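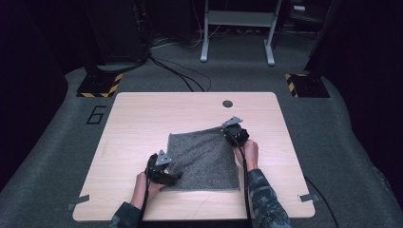 My aunt kept the ferry office at Visten for eleven years, and when she retired the company gave her a clock that ran fast. She hung it in the kitchen anyway. By May it was 8 minutes ahead, and she had started to live by it. She ate early, went to bed early, and got to the landing before the boat had left Hedlund on the other side. I came up to help her pack. We did the linens first, on the pale wood table with the little round hole near the far edge. One grey speckled cloth, thick as a towel, she would not put in the box.

"That was on the counter," she said. "People set their wet gloves on it."

I asked if she wanted it at the new place. She said she didn't know yet and moved it to the chair.

The new place was two rooms above the bakery in Hedlund. She had crossed the water 365 days a year, or near enough, and had never spent a night over there. The stairs worried her more than the rooms did.

At noon by her clock we stopped and had soup. She looked out at the landing. There was no boat yet, only the ramp and a man throwing bread to the gulls.

"He's late," she said.

"It isn't noon," I said. "You've got 8 minutes."

She got up and took the clock off the wall. I thought she would set it right, but she wrapped it in the grey cloth - twice around, with the ends tucked in - and laid it in the box with the plates. Then she sat down again and finished her soup, and we waited for the boat.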